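Home Notebooks Valuation bench Data drops Archive Log in

July, bench notes, Grakonine price test, Bretgate listings
Started 9:40 am

Picking up from the last entry. Parner sent the new export overnight and their cover note repeats the claim that Grakonine estimates land within "up to 4 percent" of the sale price. I still don't know what that sentence means. Up to 4 on the best houses? On the median? I asked in writing and got the brochure back.

File is 3001 lines counting the header. Opens fine, dates are in one format for once. Po-yen Mak pulled a random 300 from it to check by hand against the county deed records. We agreed on the random seed before anyone looked at the prices, and it's written on the inside cover of the paper book.

First problem showed up before coffee. The estimate date in the export is the date the estimate was last refreshed. On plenty of these homes the refresh comes after the house went on the market, so the tool has already seen the asking price. Of course it comes close. I could get close too if the agent told me the number first. Catinca Lazăr says this is normal for the trade and every vendor does it. Maybe so, but then call it "distance from the asking price" and stop selling it as a valuation.

What I want for each house is the last estimate made before the listing went live. Parner says the history is "available on request." Requested. Requested again at 11.
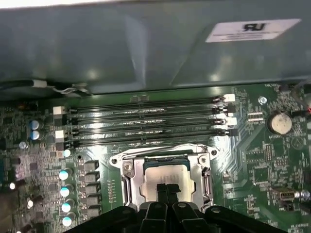
Square footage is the next thing I don't trust. In the hand-check set, 41 homes have a living area that doesn't match the assessor's figure, and the misses lean the same way: ours is bigger. Finished basements, I'd guess, plus a sunroom or two that somebody decided was heated. The condition fields are worse in a quieter way. Roof year, furnace year, kitchen year, last permit, all sitting there in the layout with proper names and nothing in them, same as the four black memory slots on that board, lined up in parallel and empty. The sales deck lists those fields as inputs. I'd like to know what the model does with a blank. My bet is it fills in the neighborhood average and says nothing, in which case the old kitchen and the new kitchen on the same street get the same credit. Po-yen will take two homes and blank the kitchen year on one, fill it on the other, and send both through the trial login.

Afternoon, 2:15. Po-yen's kitchen test is back. No movement at all in the estimate, either direction. One pair of houses proves very little and I said so, but I'd have liked to see it move by a dollar. He'll repeat it with roof year and then with both.

Catinca's argument, so it's on paper: sellers don't use the number as an appraisal, they use it to start a talk with an agent, so a rough figure does the job. I half buy this. Where I get off is the Alvarado Street bunch. Those are older two-family houses, the sale prices are all over the place, and the tool prints a narrow range under each one as if it knew them well. If the range had been wide I'd have no complaint. A seller there reads the top of that range and won't hear anything lower from the agent, and then the house sits.

She also thinks I went in wanting it to fail. Possibly. That's why the deed check is Po-yen's and I haven't seen his sheet.

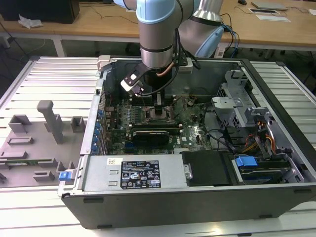
On the range question, what I'd need from Parner is simple enough: out of all the homes sold, how often did the price fall inside the printed range? They must have that. If it were good it would be on page one of the deck. I put it in the third email and asked for it split by single-family, two-family and condo. Lumped together, the condos will carry the rest. Identical units in the same building are easy, the last sale upstairs is most of your answer.

Condos, side note: parking. Some of the Bretgate buildings sell the space with the unit and some deed it apart. The export has one price column. Don't use those until someone reads the deeds.

4:50. Reply from Parner. They can share the history for "selected properties." Selected by whom? Wrote back that we'd do the selecting and attached Po-yen's list.

To do
- roof year test, then roof and kitchen together (Po-yen)
- two-family sales pulled out into their own sheet (me)
- call the assessor's office on how they count basements (Catinca)
- no accuracy figure goes to the brokers until we have pre-listing estimates, and please don't quote the brochure one in the meantime

Contact the bench | Copyright Valuation Bench notebooks | Back to top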